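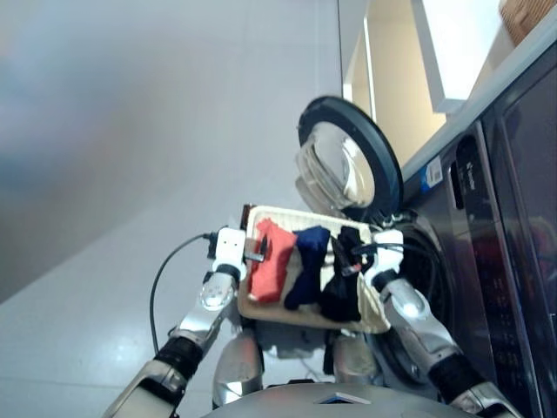 Laundry day: a loaded basket and a dark front-loader.

I have a drawer in my kitchen that is stuffed with postcards from businesses I've never set foot in. Gutter cleaners, a dentist, three different pizza places (one of them has closed, but I liked the drawing of the oven). My husband calls it the junk mail museum. So when my editor asked who wanted to spend a day at a direct mail shop in Toledo, my hand was up before she got to the end of the sentence!

The shop is called Ovell, and it sits on a side street behind a tire place with hardly any parking. I got there at 7 in the morning on a Wednesday, feeling pretty good about myself, and the presses were already running. Ridwan Lumbantobing met me at the side door with a stack of proofs under his arm and started talking about paper before I had my coat off.

He has been in the mail business for 14 years. He started on the folding machine, moved up to sales, didn't like sales, and ended up doing what he does now, which is mostly talking small business owners out of their first idea. The first idea is nearly always too many words. A roofer will come in with a full page about his family, his truck, his warranty and his feelings on vinyl siding, and he wants all of it on a postcard, with a coupon.

"I ask them to read it out loud while walking to the trash can," Ridwan told me. "Whatever they get through before they reach it, we keep."

I tried this at home with my own copy for the school bake sale and only made it through the date. Humbling.

Most of that morning's work was for Vatano, a small chain of garden centers getting its spring mailing ready. They had sent over 2 versions of the same card, one with a big price and one with a big tomato. Half the streets on the route would get the price and the other half the tomato, each with a different code to bring to the register. I bet on the tomato, naturally. Ridwan wouldn't bet. He said he's been wrong about vegetables before, and then the phone rang and I never got the story out of him. I still want it.
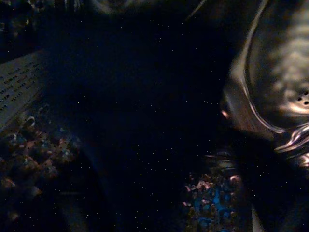
A white card or printed sheet, seen at a steep slant.

What surprised me was how much of the job is the list. I'd pictured ink and paper and big noisy machines, and yes, there's plenty of that, but the person with the hardest chair in the building spends her whole day looking at addresses. People move. Apartment numbers go missing. Somebody types Street when it should be Court and a very nice card goes to a very empty lot. A small shop can burn through its whole ad budget mailing to people who left years ago, and the cards just quietly don't come back.

Then there's the timing. Ridwan likes a card to land early in the week for restaurants and later for anything to do with the house, on the theory that people fix things on Saturday and get tired of cooking well before that. He also wants everybody to mail more than once. Clients hate hearing it, because they'd like to spend all the money on one big beautiful mailing. He'd sooner see a plainer card go out, then the same card again 2 weeks later – same picture, same colors, so it looks familiar when it turns up on the mat.

Over lunch (sandwiches, standing up, next to a pallet of envelopes) we talked about Banutgate, the software the shop uses to sort its routes. I won't pretend I followed it. There's a map, the map turns different colors, and at some point a truck gets loaded. The woman running it had a sticky note on her monitor that said CHECK THE ZIP in red marker, underlined twice, so I suspect there's still a fair amount of plain old worrying involved.

I went home with ink on my sleeve and a handful of misprints for my drawer. The Vatano cards were due out in May, and I've asked Ridwan to call me when the codes are counted. I've got a dollar on that tomato.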